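Plotton 收单网关 商户接入版

做跨境的、做订阅的、门店加线上一起跑的,都能接。一个合同,一套后台,多币种收款。 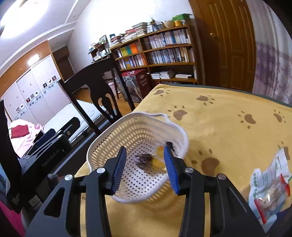 接口走的是 REST,沙箱和正式环境域名分开,密钥也分开,别混用。之前用 Zarno 旧版插件的商户可以直接迁,订单号规则不变,退款接口字段多一个 reason,必填。

产品概要
型号/版本:Plotton 网关 商户版
结算周期:T+1,周日顺延
支持方式:银行卡、电子钱包、银行转账、分期
结算币种:12 种,后台可切
单商户子账户:最多 32 个
月费:800 元,含对账模块
一次性接入费:2,109 元,签约时付

适合谁
月流水稳定的中小商户。平台型的也行,分账要另外开通,提前说。刚起步、一个月没几单的,建议先用 Ondari 的收款链接,不用开发,发个链接给客人就能付,后面单量上来再升商户版,历史交易能带过来。

功能
路由:同一笔交易可配两条通道,主通道拒付自动走备用。规则自己写,按卡组织、金额、地区都行。
订阅扣款:失败重试次数可设,重试间隔也可设。卡片过期前给持卡人发邮件提醒,模版可改。
对账:每天早上六点出前一日文件,CSV 和 Excel 两种。手续费单列,不和本金混在一起。财务要按门店拆的,子账户打上标签就行。
风控:黑名单、限额、同卡频次。默认规则比较松,上线前自已过一遍。
退款:全额、部分都支持,原路退回。手续费不退,这个合同里写了,签之前看清楚。

接入流程
1. 提交资料:营业执照、法人证件、网站或门店照片、近三个月流水(没有的写说明)
2. 审核,资料齐的话两到三个工作日
3. 发沙箱密钥,联调
4. 跑完测试清单,九项全过
5. 发正式密钥,上线

联调期间有问题直接在工单里贴请求编号,不要只贴截图,截图查不了日志。回调地址必须是 https,证书过期的收不到通知,每个月都有商户卡在这。

十月更新
新增分期手续费承担方设置,商户付或持卡人付。后台导出改成异步,大文件不会再超时。Org 账户体系的单点登录已开放,需要的话联系开通。安卓 SDK 有个小版本,修了横屏时键盘挡住输入框的的问题。

常见情况
能不能只接线上不接门店:能,月费一样。
换结算账户:后台提交,需要法人确认,次日生效。
拒付怎么处理:收到通知后七天内传凭证,过期按放弃处理。物流签收、聊天记录、发票都可以传,PDF 优先。
合同期:一年,到期前一个月提出不续即可。接入费不退。

不含
定制收银台页面、ERP 对接开发、硬件终端。终端要单独报价,起订两台。

报价和签约:找 Vaida Navickas,后台右上角“联系商务”,上午九点到下午六点。邮件也行,标题写公司名加“商户版”,不然容易漏。

相关产品:Ondari 收款链接 / Zarno 插件迁移包 / Plotton 分账模块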